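3.2 Collecting demonstrations

Demonstrations were recorded with hand-held grippers, with no robot arm involved. One operator gathered 200 examples in the Tadow workspace over 8 sessions.
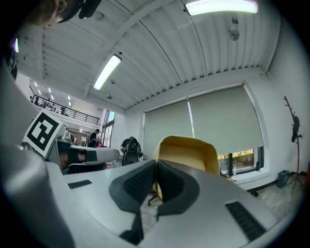 Figure 3. View from one hand-held gripper, with the second gripper and its square marker at left.

3.3 Filtering

We dropped 22 recordings in which the marker was lost - mostly during fast turns. The rest were trimmed by hand and used for training.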